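November, evening

Second batch of paper stars cut for the front window. Pralmont 160 stock is too stiff for the inner folds and cracks along the score line, so I went back to the lighter Virkota sheet. Scoring with the blunt side of the blade works better on both.

Template reprinted at 13 cm. The 14 cm version fouls the window catch when hung on the short thread. Printer scaling must be set to none - it had reset itself again and I wasted two sheets before checking.

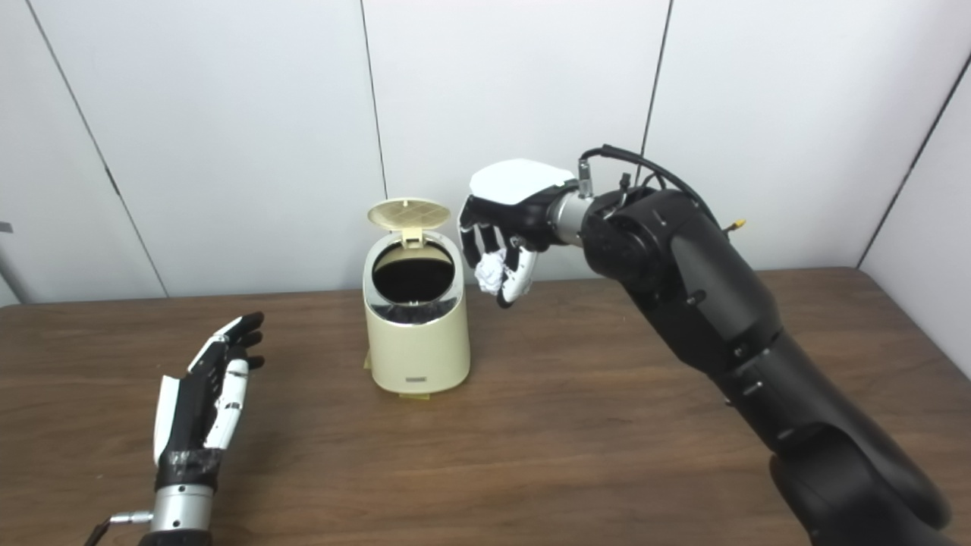
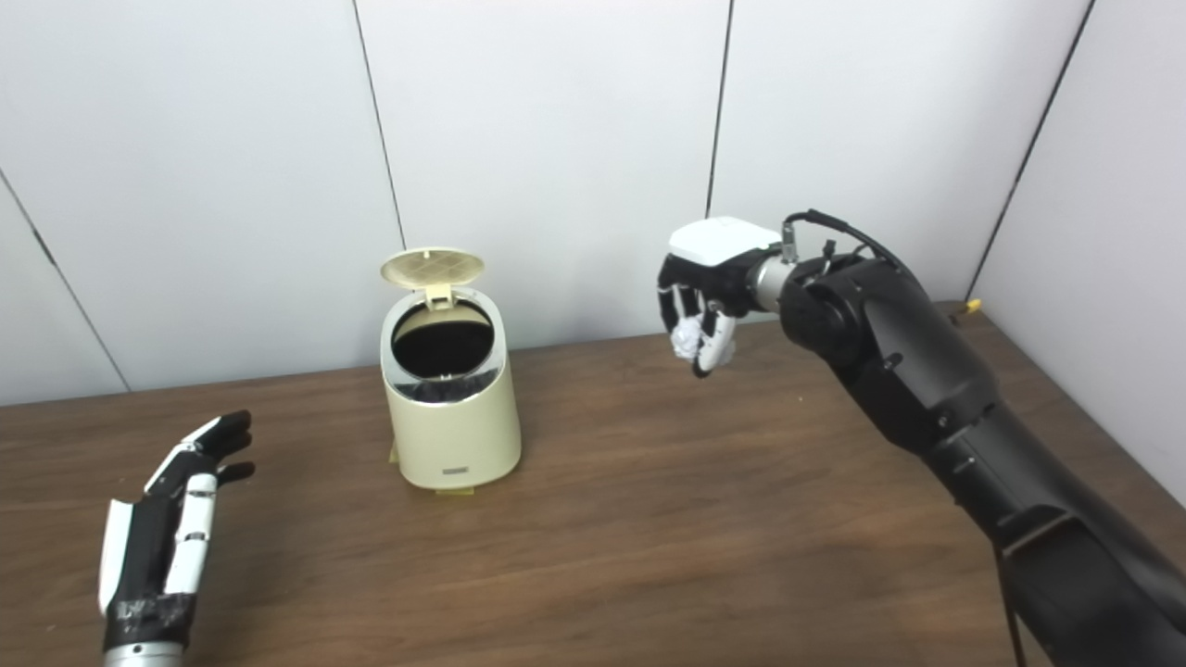
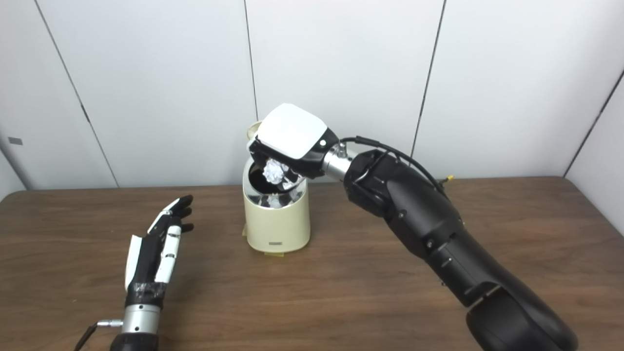

Cream bin, white panels behind.

Glue: Taketex holds after a night under the dictionary. The stick glue lifted at the points by teatime. Have written the shade number, 814, inside the lid of the paint tin as the label is coming off.

Zainab Amadi rang about the garland for the stairs. She wants it in felt, no glitter. Felt will need a backing strip or it will sag between the pins. Will measure the banister tomorrow before cutting anything.

Still to do: thread, hooks, second coat on the wreath base.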